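Killus adds low-sheen wall paints to its interior color line

Killus has extended its interior range with a group of low-sheen wall paints sold under the Dremenix name. The group covers 80 colors in one finish, which the company places between its existing flat and eggshell products. Stores in Iretdale will carry the full set from April. Other locations will stock the white and off-white bases first.

The colors are arranged by undertone. Each chip carries a letter for the undertone (warm, cool or neutral) and a number for lightness, so that a buyer can move up or down within one family without changing its cast. Yesenia Beltrán, color manager at Killus, said the older fan deck was sorted by name and that customers often paired a pink-based beige with a green-based one by mistake. "They looked close enough on the counter," she said. "On two walls that meet in a corner, they did not."
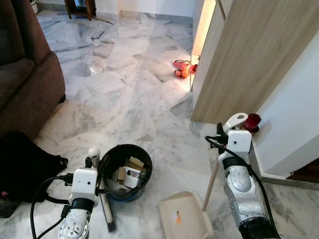
Can the new paint be applied over an existing semi-gloss wall?
The surface has to be dulled with fine sandpaper, wiped clean and primed before the first coat goes on. Over flat paint in sound condition, washing and drying the wall is enough.

Coverage depends on the base. The light bases are rated at 2 coats over a similar color. The deep bases, used for the dark blues, greens and browns, call for a tinted gray primer, and the shade of gray is printed on the back of each chip. Killus advises against skipping the primer on reds, where the old wall color tends to show through at the roller edges.

Drying time to the touch is 40 minutes at normal room temperature. Recoating should wait until the following day in rooms with poor air flow.

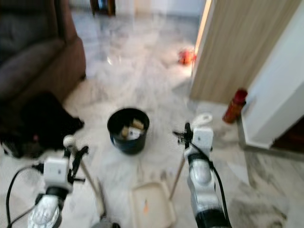 Washability was the other point of revision. Flat paints hide dents and patched areas well but mark easily when rubbed, and eggshell shows every ridge in the plaster under side lighting. The Dremenix finish is meant for halls and dining rooms, where both problems come up. It is not rated for shower walls or for trim. For trim, Killus recommends its current satin enamel, which can be tinted to any of the new colors.

Sample jars will be sold in 17 of the colors at launch. For the rest, buyers can order a painted card large enough to tape to the wall. Beltrán suggested placing a card next to the floor as well as at eye level, as stone and wood floors throw color onto the lower part of a wall. She also suggested looking at it after dark with the room's own lamps on.
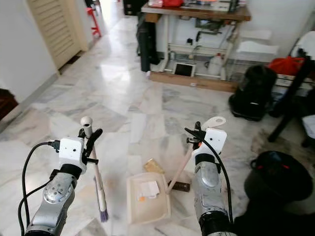

Pale stone flooring with gray markings.

The Wong line of wallpapers, also distributed by Killus, will be relabeled with the same undertone letters so that papers and paints can be matched from the chip. Patterns with more than one ground color will carry the letter of the largest area. Existing rolls keep their old labels until sold through, and stores will have a printed conversion sheet at the paint desk.

Paint in the previous flat and eggshell finishes remains available and can be mixed to the new color codes.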